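One bin for everything small

In July I decided that the cupboard under our kitchen bench can't continue like this. We live in a small unit in Grosau, my husband and me, and when we moved here all the little things went into this cupboard "for now". For now became two winters.

I am not a very tidy person by nature. My mother is, and I think she used up all the tidiness of the family. But I have learned one method which works for me, so I want to write it down, also for my friend Darius Mägi, who asked me for it on Thursday and received a very confused answer on the phone.

The method is the big bin. Most people put things directly from the cupboard on the floor, and then they have two problems, a full floor and a dirty cupboard. I take one large open bin with straight sides and put it on the table, and everything small goes in there first. Lids, cups, rings from old jars, the plastic bottles for salad dressing, corks, the egg timer. I don't sort and I don't think. If I start to think I will find the instruction book for the rice cooker and read it until dinner.

It has to be on a table. I did it once on the floor and my back was angry with me for 9 days.

Then I set the timer for 30 minutes (the egg timer is in the bin, so I use the phone) and I take out one thing at a time. Only one! I hold it and I ask if I have used it since last summer. If yes, it goes to the left on the table. If no, it goes to the box for the op shop in Ramby. If I don't know what it is, it stays in the bin until the end. This is the important part for me, because the unknown things are the ones that make me tired, and when they wait together at the bottom they look much less important than before.

My husband said I should use cardboard boxes because they are free. I tried. Cardboard becomes soft when there is a bit of oil on a bottle, and there is always a bit of oil on a bottle. With a hard bin I just wipe it with a cloth after.

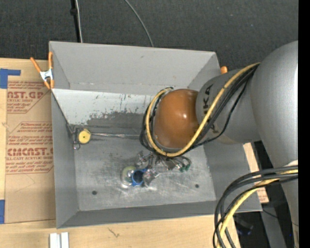 Scratches don't bother me either. A bin for sorting will get scratches and grey marks on the bottom from all the moving around, and I would not buy a beautiful one for this job. What I do look for is a flat floor, so the round things don't all roll to one corner, and sides that are not too high for my arm. My neighbour has a deep one from the hardware store in Maldonado and she needs to stand on her toes to reach the last cup.

In the end I took 183 things out of that cupboard. I know the number because I made a small line on paper for each one, like in prison. 28 of them were lids without any container. I kept four, and please don't ask me why four.

The shelves I washed with warm water and vinegar, and now the colourful cups are in front and the glass jars behind. The next one is the laundry shelf, where I already saw a bag from our old flat in Dendar that is still closed with tape. I will do it when the weather is better and I can leave the back door open.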